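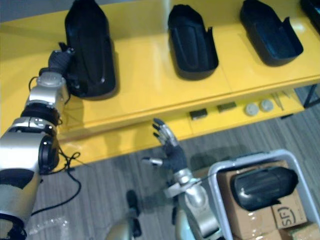 Black plastic shoe shells: which side up on the bench?

Home | Workshop | Small parts | Members
Search this forum Go

garnus_bench
Hello all. I am setting up a yellow table for the shoe-shaped shells, black plastic, with small parts on the lower shelf. Two of the shells lie open side up now, so the recess is easy to reach. My colleague prefers them all upright. The order from Lurndale is 400 pieces, so I would like to decide before we start. What is your habit?

prairie_solder
Open side up, always. You see the inside before you fit anything.

Zamora_8
I don't agree. An open shell collects dust like a tray, and the glossy tabletop will scratch the outside. Put a grey felt mat under them, 30 dollars at most.

garnus_bench
The mat is a good idea, thank you. But upright they fall over when I bump the table.

prairie_solder
I would move the tweezers up from the lower shelf too, if those are tweezers beside the round grey discs. Bending for them all day is hard on the back.

Zamora_8
On this I agree with you. The discs can stay below, in a tub with a lid. In Brarnitz we lost many under the bench.

garnus_bench
I will try the mat first, open side up, and write again after 2 weeks.

8 replies | Share 2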